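Notebook, sorting team, bench 2
Sun 12 November
In: me (Laiba), Fouad, Darmawan after lunch. Emanuel on the call until his battery went.

Task is still crayons into baskets. The Nolport rules sheet came through on Friday and runs to 1354 words, of which "put the crayons in the baskets" is six. The rest is about what counts as in. Touching the rim does not count. Leaning on the outside in a hopeful manner does not count either, Fouad checked.

Morning: re-did the table height in the config. Somebody had it set for the old table, so both arms believed the wood was lower than it is and kept trying to prove it. Fixed at 10ish. Left arm now stops where it should. Right arm stops where it should if you ask it twice. Keith says this is the wrist offset and has said so since March. I have written it down here so he can stop saying it.

Grip width: closing to 288 on the controller holds a crayon. Closing to 370 squeezes the wrapper into a little waist and then the crayon leaves sideways. No idea what the units are. The manual says "units".

Colours. Blue and brown fine. Green is fine close up. Yellow against pale wood is what you'd expect, and the yellow-green ones get called yellow or green depending on the mood of the classifier, which we have named Siregar for reasons lost to the group chat. Darmawan wants to retrain with more yellow-green. I want to move the threshold and go home. We moved the threshold.

Afternoon: 53 attempts logged, mostly left arm. Sheet is in the shared folder under clurnport_runs, second tab. Please do not sort the first tab again, whoever you are (Fouad).

Still to do
- wrist offset, right arm (Keith, gladly)
- decide who picks when both arms want the same crayon. Current policy is that they both hover and think about it
- ask Giklow about spare finger pads
- more paper for this notebook, I'm on the inside cover

Layout for the next set of runs, crayons spread out and the three baskets on:
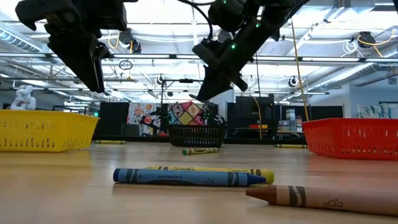 2 min read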